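Irnirden bekommt seine Kleiderbörse zurück, und ich muss meinen Schrank aufmachen

Zuletzt aktualisiert: 30. Juni 2018
27 Mal geteilt | 11 Kommentare

Ich gebe es gleich zu, ich habe mich gefreut wie ein kleines Kind: Die Kleiderbörse in Irnirden findet wieder statt! Im September geht es los, und zwar in der alten Procházka-Halle hinter dem Bahnhof, in der früher Knöpfe und Reißverschlüsse lagerten (passt doch). Wer hier schon länger wohnt, erinnert sich vielleicht noch an die Börse im Pfarrsaal, mit den wackligen Kleiderständern und dem viel zu starken Kaffee. Damit war vor ein paar Jahren Schluss, als der Saal umgebaut wurde, und seitdem fahre ich meine aussortierten Sachen brav zum Container und habe jedes Mal ein schlechtes Gewissen.

Organisiert wird das Ganze diesmal vom Nähladen Irkemora in der Unteren Gasse. Die Inhaberin Ankica Vukadinović kennt vermutlich jeder, dem schon mal kurz vor einer Hochzeit die Hosennaht geplatzt ist. Ich habe sie gestern zwischen zwei Kundinnen erwischt, mit Stecknadeln am Ärmel und wenig Zeit. "Bei mir werden Sachen zum Kürzen abgegeben und dann zwei Jahre nicht abgeholt", hat sie mir erzählt. "Die Leute haben einfach zu viel. Da kann man auch mal tauschen." Recht hat sie, und ich habe sicherheitshalber nicht gefragt, ob mein grauer Mantel auch noch bei ihr hängt.

So läuft es ab: 40 Tische werden vergeben, ein Tisch kostet 15 Euro für den ganzen Tag. Wer keinen eigenen Tisch will, gibt seine Kleidung am Vorabend ab und bekommt Wertmarken dafür, die am nächsten Tag wie Geld gelten. Pro Stück gibt es eine Marke, Mäntel und Jacken zählen 3. Bitte nur gewaschen und ohne Löcher! Unterwäsche und Socken werden nicht angenommen, Schuhe schon, wenn die Sohle noch was taugt. Kinderkleidung kommt in eine eigene Ecke, nach Größe sortiert, damit man nicht wieder wie früher mit dem Kinderwagen in der Abendgarderobe stecken bleibt.

Die Gemeinde schießt 3,000 Euro zu, hauptsächlich für die Hallenmiete und die Versicherung. Im Gemeinderat soll es darüber kurz Diskussionen gegeben haben, weil das Geld eigentlich für neue Bänke am Clenby-Platz gedacht war. Die Bänke kommen jetzt im nächsten Frühjahr. Ich sitze da zwar gern mit meinem Eis, aber eine Saison auf den alten werde ich wohl überleben.

Was von der Börse übrig bleibt, holt man abends wieder ab oder lässt es da. Aus dem Rest näht der Laden Irkemora Taschen und Kissenhüllen, und wer Lust hat, kann beim Zuschneiden mitmachen. Das steht alles noch nicht ganz fest, Frau Vukadinović sucht gerade einen Raum mit vernünftigem Licht.

Mein eigener Plan für die nächsten Wochen: alles einmal aufs Bett legen, zusammenfalten und ehrlich entscheiden, was wegkann. Vor allem die vielen blauen Sachen, die ich immer wieder kaufe, als hätte ich noch keine.
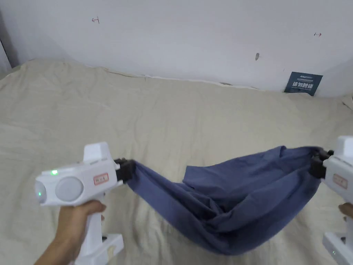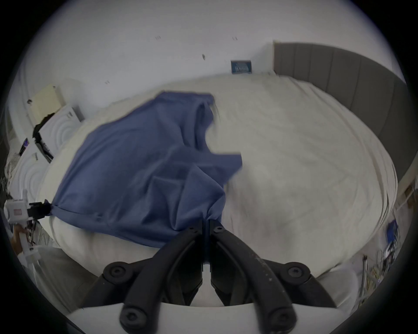 Anmelden kann man sich ab sofort direkt im Laden, zu den üblichen Öffnungszeiten, oder man wirft einen Zettel mit Namen und Telefonnummer in den Briefkasten neben der Tür. Eine Internetseite gibt es nicht, die ist laut Frau Vukadinović "in Arbeit" (ich habe da meine Zweifel, der Laden hat auch erst seit Kurzem einen Anrufbeantworter). Die Tische werden nach Eingang vergeben, also nicht zu lange trödeln. Kuchenspenden sind ebenfalls willkommen, die nimmt sie aber erst am Tag selbst an. Ich habe mir schon mal einen Tisch an der Fensterseite gesichert und bringe Zwetschgenkuchen mit!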